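Sisby Period Underwear: Three Cycles In

I put off trying period underwear for ages. I've been a cup person for years and I was pretty smug about it, I'll admit. But then my friend Mei Dunleavy bought a whole drawer of the stuff and would not stop talking about how she'd thrown out her liners, and one night in April I caved and ordered two pairs of the Sisby mid-rise in black. I've now worn them through three full cycles (plus one very unfair surprise day at work), so I think I can give you a decent idea of what you're getting.

First, the ordering. I got mine through Grisudard because Sisby's own shop was sold out of everything between XS and XXL. When I looked, the mid-rise had 454 reviews, and I read way too many of them. Most of the grumpy ones were about sizing, so I measured myself properly for once. Hips at the widest point, tape measure flat, no sucking in! I landed right between a medium and a large and went with the large. Good call. The medium would have cut into my legs, and a leg opening that digs in also tends to buckle, and then you've got a gap right where you don't want one.

They come folded in a paper envelope with a little card. No plastic, yay. The fabric is a soft cotton-spandex on the outside and the gusset is thicker, with the absorbent layers stitched in. It runs a good way up the back, further than I expected, and I was so happy about that. I sleep on my back and I have ruined a lot of sheets.
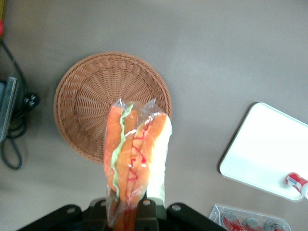
Play sandwich in a clear bag, ketchup zigzags and all.

So, how do they feel? The first time I put them on I thought, okay, this is a bathing suit bottom. There's a bit of bulk. It's nothing like a pad though - no crinkle, no sliding around, no sticky wings grabbing hair (ouch). After an hour or so I'd forgotten about it. Under jeans you can't see a thing. Under thin leggings you can see the seam at the back if you're looking, and I've decided that anyone who is looking can mind their own business.

Absorbency is where I have to be careful, since everybody's flow is different. Mine is heavy for a day and a half and then goes to basically nothing. On the heavy day I would not wear these alone for a full workday. I tried it, working from home with a towel on the chair, and by early afternoon they felt damp at the edges. No leak onto the towel, but I didn't feel relaxed either. With the cup in and the Sisby as backup, I was completely fine. On lighter days they're wonderful by themselves. I put them on in the morning, forget I have a period, and change at bedtime.

The real test was the drive to my cousin Shiyu Qiu's place, which is 725 miles each way. We split it over two days and of course I started on the morning we left. Cup plus Sisby, hours and hours in the passenger seat, gas station restrooms of every possible quality. Not one leak! I did get sweaty. They're thick, it was hot out, and cotton against a car seat is what it is. I changed into the second pair at the motel and washed the first one in the sink.
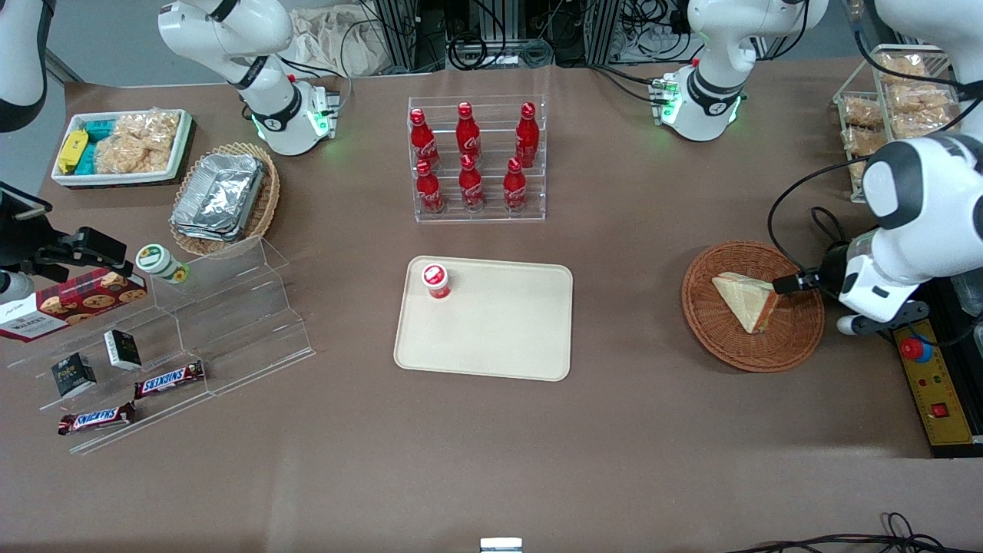 Six Coke bottles on the clear rack, with the yellow wedge off to the right in its basket.

Washing. Everyone asks about the washing! You rinse them in cold water until the water runs mostly clear, then throw them in with your normal laundry. Cold or warm, no fabric softener, no bleach. The softener thing matters, it coats the fibers and then they stop soaking anything up. I use Clindemach unscented because it's what we already had under the sink, and three cycles later there's no smell at all. Is the rinsing gross? A little bit, the first time. If you use a cup you've already made peace with it.

Drying is my biggest gripe. You're not supposed to put them in the dryer, and that thick gusset takes forever on a rack. Mine went up after dinner and were still clammy the next morning. In the motel they were flat-out wet, and I ended up carrying them the next day in a Malý wet bag (the small zip one, love that thing, got it for cloth wipes and it goes everywhere with me). So two pairs isn't enough if you want to wear them every day of your period. I'd say four, and five if you live somewhere humid.

Mei has a different complaint, by the way. She says the waistband on hers rolls down when she sits. She's a lot shorter in the body than I am and I haven't had that happen once, but if regular mid-rise underwear rolls on you, maybe look at the bikini cut.

Then there's the price. They aren't cheap, and buying a full set at once would have hurt. I'd get one pair, wear it on a light day, and see if you like the feeling before you spend any more. You can't return them once they've been worn, for reasons I hope are obvious.

Would I give up my cup for them? Nope. Would I go back to liners? Also nope. I've got two more pairs sitting in my cart, both large, one of them in that dark plum color, and I'm waiting for Grisudard to restock the high-waist so I can try one of those for nights.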